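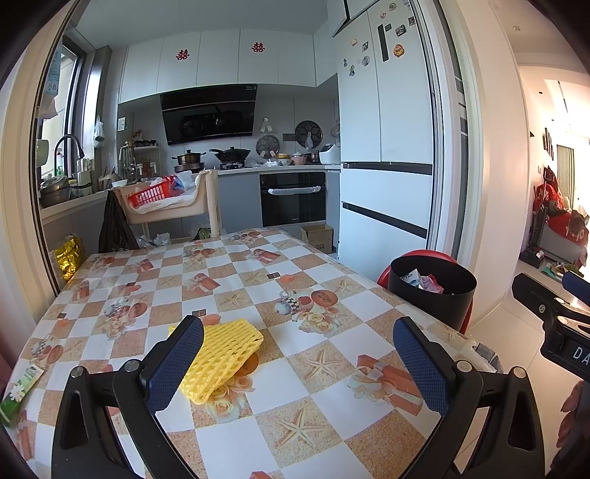
Kitchen table, checkered cloth, yellow foam fruit sleeve.

Kitchen gallery, part two. Lieselotte Rothe asked for more of the everyday corners and less of the nice dinner plates, so, quick upload before I head out. Captions short, will fix typos later (probably).

The fridge. White, tall, magnets all over the doors. Red lips one is my favorite.

Upper cabinets still have the double-happiness stickers on. Staying up. Chutima Chuensuk says hers lasted until April and then the corners curled.

Stove side: two pots, black oven, white towel on the handle. Rice cooker on the counter, pink bowls. Spice shelf needs sorting, I know, I know.

Cream cart with the red basket. Best thing in the kitchen for the money, got it in Veltden for 44 and carried it home on the tram. 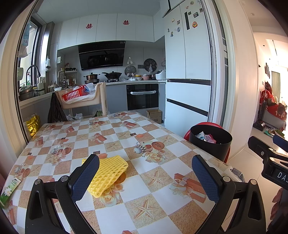
Same goes for the tablecloth, wich everybody asks about. Starfish, roses, little gift boxes, cups. No idea what the theme is. Wipes clean, thats all I wanted. The foam sleeves I keep for packing glasses, they fold flat and fit in any drawer.

Bin on the red stool = no bending down while peeling. Try it.

Living room next, red decorations and all. Posted 14 February 2023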